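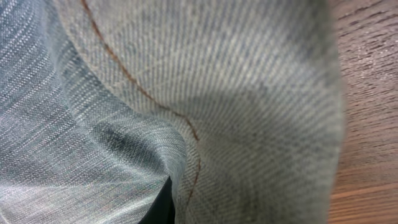

Home Books Blog Work With Us Contact

Last updated February 13, 2024
2 min read

Beta readers wanted for a romantic comedy

Judis Press is looking for 26 readers to spend the month of May with a manuscript that its author considers finished. We are fond of the author and would like a second opinion.

The book is called The Wevodcombe Arrangement. Two rival wedding planners are booked for the same weekend at the same small hotel, and there is one room left. You may have met this room before. We think there's enough going on in it to justify another visit, but chapter four drags, and the ex-fiancé keeps turning up at moments when the plot needs a push.

You'd get 262 pages as an e-book file and a short questionnaire. We ask for your answers by the end of the month, and for one phone call of about half an hour. Please don't correct the commas. We pay a man named Rajput for that and he gets territorial.

You should read at least two romances a month and be able to say where you got bored. "I loved it" is lovely to hear and no use to us at all. If you're related to the author, we already have your comments.

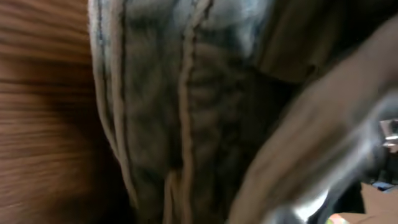
Jhonatan Cabrera read for us last time and wrote back that he had guessed the ending by page 4, enjoyed himself anyway, and still wanted a word with whoever named the horse.

The horse was renamed. We do listen – sometimes.

There is no fee. Readers get a signed paperback, their name in the acknowledgments, and first look at the sequel, set in Drumavau, if she ever writes it. To apply, use the contact page and tell us the last romance you gave up on, and why.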